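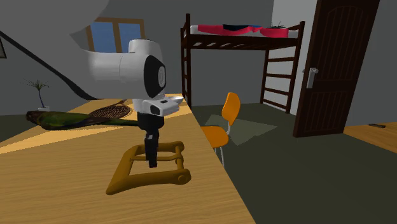

Light wooden desk with small white dish and orange-yellow frame.

TALBERG HOUSING ASSOCIATION
Furnishings and Fittings Group
Minutes of the October meeting, held in the ground floor meeting room, Ferkness Court

The meeting opened at 6 p.m. Four members were present. The secretary took the minutes.

1. Minutes of the previous meeting
Agreed as a correct record, subject to one change under item 4: "bed bases" to read "bed slats".

2. Matters arising
The window restrictors on the second floor of Ferkness Court have been refitted. The invoice has been passed for payment. The query on curtain linings remains open and is carried forward.

3. Bedroom furniture, single rooms
The group considered the quote from Vorkow for 105 desks. The price holds until the end of the month. Delivery would be in 3 loads, with the first going to Ferkness Court. Assembly is not included. The chair asked whether the quote covered removal of the old desks. It does not.

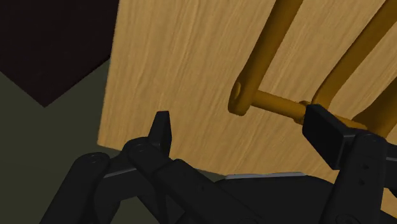 Members discussed whether assembly should be done by the maintenance team or bought in. The maintenance team has no free days before the new year. It was agreed to ask Vorkow for a separate price for assembly and removal, to be shown per room.
Action: secretary.

4. Bed slats
Replacement slats have been fitted in 6 rooms. Two tenants reported that the new slats creak. The supplier, So, has offered felt pads free of charge. Offer accepted.
Action: maintenance lead to arrange access with the tenants.

5. Budget
The balance on the small repairs line stands at £1,903. No further spending is planned on this line before the half-year review. A request for new shower rails at Talberg Road was deferred until the review.

6. Inventory
The room lists for Ferkness Court are out of date. New lists are to be drawn up when the desks are delivered, using the existing form. Damaged items are to be entered on the reverse with the room number.
Action: housing officer.

7. Any other business
The lock on the furniture store sticks. To be reported to maintenance.

The meeting closed at 7.20 p.m. The next meeting will be in November, same room.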